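Channel 11's Overnight Sign-Off Is Back, and I Stayed Up for It

I set an alarm for 1:50 in the morning like it was 1986, made toast, and sat down in front of Channel 11 to watch a TV station go off the air on purpose. Worth it!

If you missed the news, Jadutcombe's little independent quit running infomercials overnight at the start of July. The paid programming deal with Meireles ran out, and station manager Fiachra Ní Mhurchú decided to let the transmitter rest from 2 to 5 a.m. instead of hunting for another one. She told me a petition with 1,592 names on it helped (mine's on there twice, sorry).

So what do you get? The last few minutes of a Flolden County cooking rerun, a spot for Vustura Tires, and then the old sign-off announcement, with the same organ music I remember from my grandmother's den. The announcer still gives the studio address and the power of the transmitter, and he still says "good morning" as if he means it. Then color bars – a full minute of them – and static.

The tape came from a viewer in Flolden who had kept 4,000 hours of local TV in his garage. Fiachra says the station had wiped its own copy years ago, and the audio needed some cleaning up before it could air.

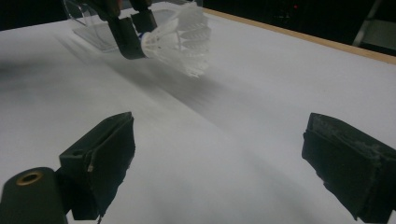

White tabletop with a light-brown wooden edge, dark background behind.

The sign-off runs every night through the end of summer. After that the station will look at the numbers, so if you're up late, tune in and leave it on.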